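Wostier music school moves student concert to Vedico hall and revises sound set-up

15th March

The Wostier music school will hold its spring student concert in the main hall at Vedico this year, following a change of venue confirmed to families by letter. The previous venue, the Zamolus building, remains open for weekly lessons and for the junior percussion class, but its stage circuit can no longer carry the lighting and amplification load at the same time.

The hall at Vedico is licensed for 1,359 people with the balcony open. The school does not intend to open the balcony. Seating on the floor will be set in straight rows with a centre aisle, and the mixing position will stand at the rear of that aisle, two thirds of the way back from the stage, where the low frequencies are least uneven. Ticket holders who booked side seats at Zamolus will be moved to the nearest equivalent row.

The stage plan has been redrawn for the wider platform. Drums are placed on a low riser at the centre rear, with a clear screen on the side nearest the brass. Guitar and bass amplifiers will be angled across the stage and kept at a low level, so that most of what the audience hears comes through the main loudspeakers. Keyboards will be taken directly into the desk – no keyboard amplifiers are to be brought. Singers will share four floor monitors on two separate mixes.

Changeovers are the main technical concern. Last year's concert ran late at Zamolus, chiefly during the moves between the string group and the rock bands. Under the new plan the string players perform in front of the curtain while the first band is set up behind it. A fixed drum kit will be used by all bands. Drummers may bring their own cymbals, snare drum and pedal, and should hand these to the stage crew before the warm-up.

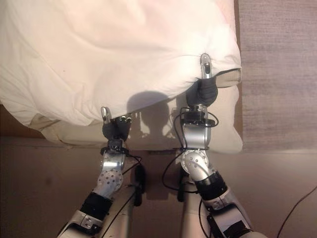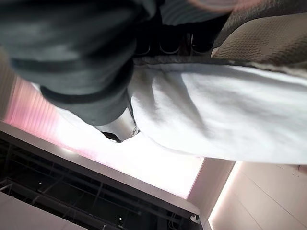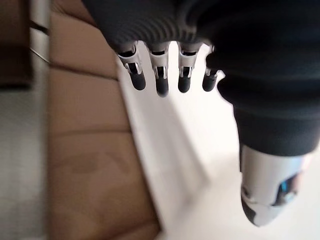
Yalçınkaya, replying to the school's notice on its parents' page, asked whether a shared kit would suit the youngest drummers, as the stool and pedal heights at Zamolus had been fixed and two pupils could not reach comfortably. The comment also asked that the bass amplifier be audible to the player without relying on the floor monitors. The school answered that the stool at Vedico is fully adjustable, that time for setting it is included in each changeover, and that the bass position will be moved one metre closer to the drum riser.

A further point raised on the same page concerned tuning. Several bands had tuned by ear at the last concert, with audible differences between guitars. Pedal tuners will now be supplied at both guitar positions, and the brass will take their tuning note from the keyboard before the curtain opens. The hall's own upright piano will not be used, as it stands slightly below concert pitch.

Sound checks will be held in reverse order of performance, so that the opening act checks last and its settings remain in place on stage. Each band will play one verse and one chorus of its loudest piece, followed by the quietest passage in its set. Settings for every act will be stored on the desk. Players should arrive with fresh strings fitted at least two days beforehand, and with spare batteries for any active instrument or effects pedal.

The cost of the loudspeaker hire is £1,771, including delivery and one engineer. The school had set aside £2,000 for this item, and the remainder will go towards extra microphone stands and cable covers for the centre aisle. Ticket prices are unchanged. Pupils who are performing do not need a ticket, but must be signed in at the stage door on the north side of the building.

Noise levels will be measured at the mixing position throughout the evening and held below the limit set in the hall's licence. Ear protection will be available at the stage door for players and at the main entrance for the audience. Parents of younger pupils are advised to avoid the front rows during the second half, when the full bands play.

The order of performance has been drawn up but is not yet final. The junior choir and string group open the first half, followed by the beginner bands, and the wind ensemble closes it. The second half consists of the older bands and a joint piece for all players – an arrangement prepared by the teaching staff, with simple parts for first-year pupils and optional solos for guitar, trumpet and keyboard. Printed parts for the joint piece can be collected at weekly lessons. Changes to any band's song list must reach the school office before the end of March.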